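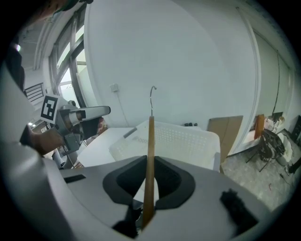

Panach Laundry and Wardrobe Notes
README, maintained by Ilse Michiels

Panach is a set of written notes on putting clothes away. It covers hangers, baskets, the odd sock, and the moment when a person holding a shirt decides that a chair back is good enough. If you were hoping for something grander, Plalunus is the project next door and they have a logo.

Contents

notes/ holds 296 short text files, one per item handled. Each one names the item, says where it was picked up and where it was meant to go.
rooms/ holds plain descriptions of the rooms, written by whoever was least busy.
words.txt is the vocabulary list. Please read it before you complain about the vocabulary.
old/ is old. Leave it alone.

What counts as an item

Anything that lives in or near a wardrobe. Shirts, trousers, scarves and belts are easy. Hangers count as items in their own right, even with nothing on them, after a long argument in April that I lost. A basket is a container when something is in it and an item when it is being carried. This has caused exactly as much trouble as you would expect.

Hangers are sorted by what they're mostly made of: wood, wire, plastic, padded. There is also "other", where I put one shaped like a cat. The hook is part of the hanger. Kimaro, who supplied the first batch of notes, listed hooks separately, so their files show twice as many things as anyone owned. Those are fixed now, apart from 2 I keep finding and losing again.

Baskets

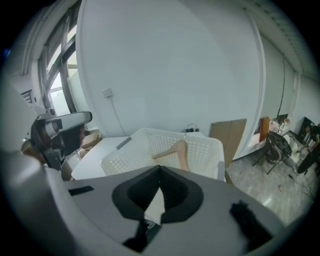
A basket gets one entry no matter what is in it, and the contents get their own. Write down what you see in plain terms. If a thing looks like a leg, put "leg-shaped" and move on – the file has no field for your feelings about it. Holes in the sides go under "perforated", never "vented", "airy" or "Swiss".

Cardboard is the other regular guest. A flat sheet leaning on a wall is "cardboard, flat". A box with its flaps showing is "cardboard, box". We tried "packaging" for both and ended up with a category that was mostly guilt.

Rooms

The room files are short on purpose. Walls, ceiling, lights, whatever is plugged in. Cables get a line if they hang where a sleeve could catch on them. The Neveck notes go further and rate each room for coziness, and I have left those ratings in as a historical curiosity.

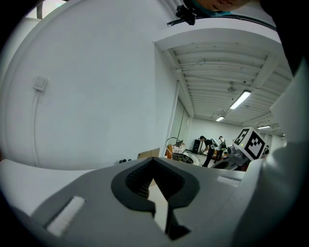
Ribbed ceiling with tube lights; wall switch plate and cable to the left.

Known problems

"Folded" is used for everything from a crisp square to a lump with ambitions. Treat it as a mood.
File 203 describes a cardigan that two people remember as a blanket. Both have been asked to stop emailing.
Some notes say "left" and mean the writer's left. Others mean the wardrobe's left, as if the wardrobe had opinions. Check the room file.
Socks are recorded singly. Pairs are up to you.

Changes

Version 3 merges the hanger lists, drops the "misc" folder and renames "misc 2" to "other". The spelling of "gray" is now the same all the way through, except in old/ – see above about leaving it alone.

Corrections go to Ilse, one per message, with the file number in the subject line. Messages that say "the one with the scarf" will be answered in the order I work out which one that is.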